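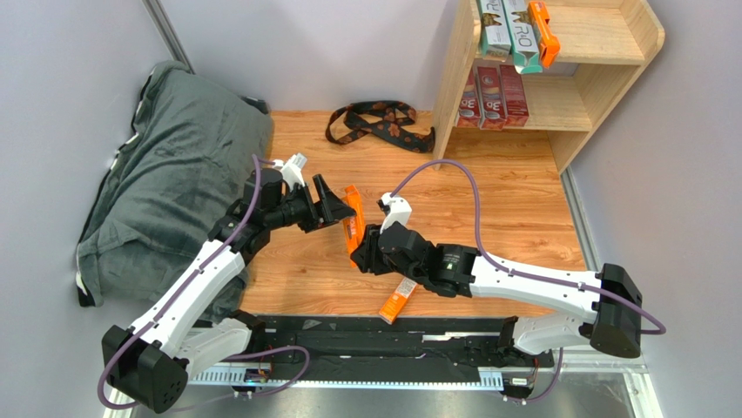 Who decides what shows up first when you turn on a smart TV? Mostly the company that made the home screen, and more and more, whoever paid that company for the top row.

Jacqueline Vidal has spent her whole career buying that kind of space. She runs the TV desk at Brerkgate, a mid-size ad buying shop, and we got 2 calls with her in between client meetings. Quick ones. She talks fast.

"The home screen is the new front page," she says. "People sit down, they don't know what they want, they stare at it. That's the ad."

So what does it cost? Depends who you ask. Vidal won't give rates, but she says a smaller client of hers, the meal kit brand Miranda, put in a test order in October for one tile in 200 zip codes. Second row, not first. First row was gone already, sold through the holidays.

"We asked for the top and got laughed at. Nicely."

The test went OK. Sign-ups moved some, she says, but she couldn't tell how much came from the tile and how much from the radio spots running the same month. That's her main gripe. Every TV maker hands over its own numbers, in its own format, and none of them line up.

"One counts a view when the tile loads. One counts it when you stop on it. Try putting that in one spreadsheet for a client who wants a yes or no."

Shadi Obeidat is on the other side of the table. He sells home screen space for Bralora, which makes the software inside several lower-priced sets. He doesn't argue with her on the counting. "She's right, it's a mess. We'd sign on to one standard tomorrow if the big guys did."

Would they? Long pause. "Ask me next year."

He does push back on the idea that viewers hate it. Bralora got nearly 2000 complaints after its last update, he says, and most were about the remote app logging people out. Ads came up, sure. Lower down the list.

Vidal isn't sold. "People don't write in. They buy a streaming stick and never see your home screen again. Then what am I paying for?"

Both of them are watching Gornano, the regional sports service, wich wants its own button on the remote and a fixed spot on the screen. Obeidat says talks are going on, won't say with who. Vidal thinks fixed spots are bad news for buyers her size, becuase they shrink what's left to bid on.

And her own TV at home? Old one. Not hooked up to the internet.

"I get enough of it at work," she says, and she's off to the next call.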